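Planning next year's money for a two-arm bench: grippers, spares, or a real frame?

hthiele
Posted June 28, 2024

Hi all, long-time reader and not much of a poster, so forgive me if I ramble a bit. I look after the bench at Posdale and I've been asked to put together an equipment wish list that has to be final before the December order. The work is household stuff, mostly laundry at the moment, and small laundry at that: socks and little cloths going on and off one of those hangers with the clips. I've got enough in the pot for one decent purchase plus a few small things, and I go back and forth every evening over what the decent purchase should be.

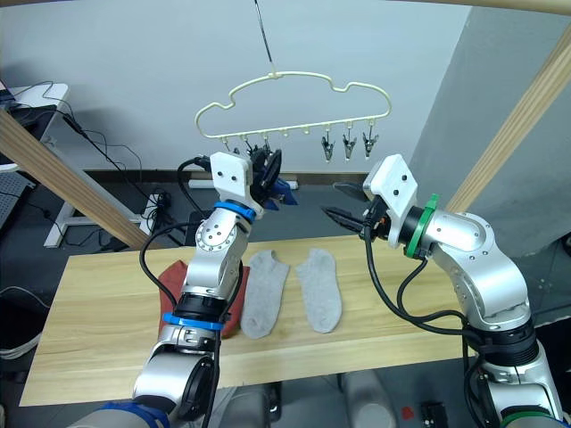
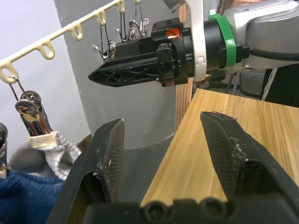
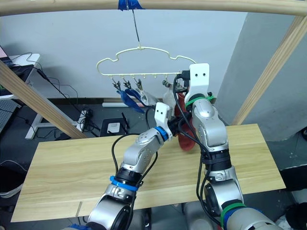

Clip hanger work, two arms. The second one is from the wrist camera.

My three candidates are:

1. A pair of new grippers from Nolte, with narrower fingers, for the clips
2. A third arm, complete, to keep on the shelf as a spare
3. A proper aluminum frame from Omlow to replace the wooden one

I have a quote for replacement finger pads too, $232 a set, and that seems like a lot for something so small! Would love to hear what people with a year or two of this behind them would do with the money.

Henrik

stueber_j
Replied:

Spare arm, no question in my mind. We run the same kind of two-arm setup and when one side goes down you don't have half a bench, you have a very expensive coat rack. Ours was away for repair for five weeks last winter and we paid people to tidy cables the whole time (the cables did look lovely afterward, I'll give us that). Everything else on your list you can live without for a few weeks. Jannik

AnnelieseE
Replied:

I'm going to disagree with Jannik, in the friendliest possible way. A complete arm sitting in a cupboard is a huge piece of the budget doing nothing, and by the time you need it the firmware is three versions behind and somebody has borrowed the power supply. Ask your supplier what a loaner costs first. Ours will put one in the service contract, and it came out far cheaper than owning.

Henrik, what I'd look at is the pads. Zoom in on your second picture and you can see white fluff along the edge of one pad and a whole clump of it on the other. Ours get like that with knitwear, and we brush them out at the end of every day with an old toothbrush. I wouldn't pay for a box of new sets until you've tried that for a month and kept notes on which ones are truly worn.

ionut.m
Replied:

Agree with Anneliese on brushing, but please do buy a couple of sets anyway. The textured face does wear down sooner or later, and you'll want a fresh pair to compare against. As for the narrower fingers: what's your failure, exactly? If it's opening the clip, narrow fingers may help. If it's holding the clip still while the other arm brings the sock, then narrow is worse, in my experience, and you'll have spent the money to go backward. We bought narrow ones for a cable job and I was so pleased with them, and then the first time we put a towel in there it just slid right out.

hthiele
Replied:

Thank you, this is so helpful already! Ionuț, fair question. It's mostly the clip swinging away when we touch it. The hanger is on a thin wire so the whole thing turns if you look at it wrong.

timo_rothe
Replied:

Then fix the thing it hangs from before you buy anything with a motor in it. In your third picture that wire goes up to a wad of blue tape on the beam. I'd start there! A screw-in hook and a stiffer hanger rod is lunch money, and you might find the gripper question answers itself.

I don't see the case for the aluminum frame, though. Wood is fine. You can drill it wherever you like and nobody sends you a quote for a bracket. We moved to Omlow profile two years ago and I've spent more on T-nuts than I care to admit.

AnnelieseE
Replied:

Timo, I love our aluminum frame and I won't hear a word against it. We have marks on ours and everything goes back where it was after a move. With wood we were recalibrating the head camera every time the heating came on. But I do agree it's not first in line for Henrik.

stueber_j
Replied:

Still voting for the arm, but ok, a loaner clause would make me sleep nearly as well. Get the turnaround in writing, in days, and ask who pays shipping. And put a line in for wrist cables. You've got them looping along the outside of the arms like we do, and we go through those much faster than pads. Jondum will make them to length if you send a drawing.

hthiele
Replied:

Ok, so the draft now reads: loaner clause (I'll call on it next week), two sets of pads, wrist cables both sides, hook and rod right away out of petty cash. The Nolte grippers I'll ask for as a trial first and see what the clips say about it. The frame goes to the bottom with a note that Anneliese is for it and Timo is against it.

timo_rothe
Replied:

Put me down as strongly against. And order the pads in left/right pairs. Check the part numbers, we once got a whole bag of lefts.

Contact the moderators | Forum rules | © Posdale Bench Forum | Back to top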